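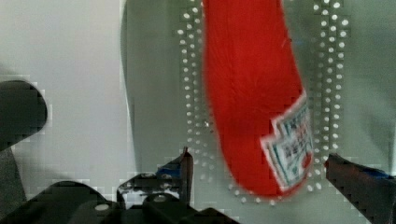
Red, fuzzy and still wearing its label.

Posted in: Around Town, Play & Toys

The pretend food is coming back to Fondau! If you have a small person at home who runs a café from behind the sofa, you'll know why I'm pleased. The toy library in Grindel has been without its play kitchen things since November, when the old cupboard came off the wall, and from 26 January 2024 you can borrow them again.

I called in while everything was out on the white tables being sorted and I'm afraid I was no help at all, I just kept picking things up. There's a lot of red in this collection. I'd forgotten how good a soft toy feels when it's properly fuzzy (I was told to put it down, twice). Xuelian Wan is in charge of the sorting and her rule is simple – soft things in one lot, hard plastic in another, and anything with a label keeps it, however faded, so that people can look up how to wash it.

The hard stuff takes longer. There's the fruit, a light blue bowl, a pale green cup you can see through, and a red plastic bottle that I would happily have taken home for my own pretend chip shop. My favourite is the banana, which has its peel splayed out like a star. I can see that one being fought over.

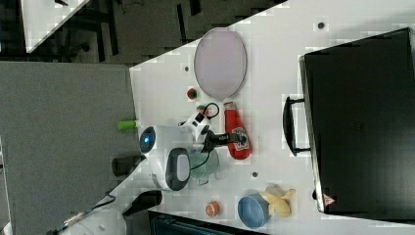 Borrowing works a bit differently this time. You used to take pieces one by one and, as Tirta Ginting on the desk put it, "we'd lend out a picnic and get back a lemon". Now it all goes out in sets, packed in a drawstring bag with a list inside, and you tick things off before you bring it back. You can keep a set for three weeks. There's a deposit of 80p a bag, and members of the Yin playgroup don't pay it.

They've room for 200 families on the books and there were still places going when I left, though Cuiping Yao tells me the café set already has a waiting list. If that's the one you're after, put your name down at the desk, as they don't take bookings by phone.

They'd also love more pretend vegetables, clean and with no sharp bits please. Drop them in at the side door on Parkov Lane any morning. I've promised them our sweetcorn – it's under the car seat somewhere and I'll bring it in as soon as I've fished it out.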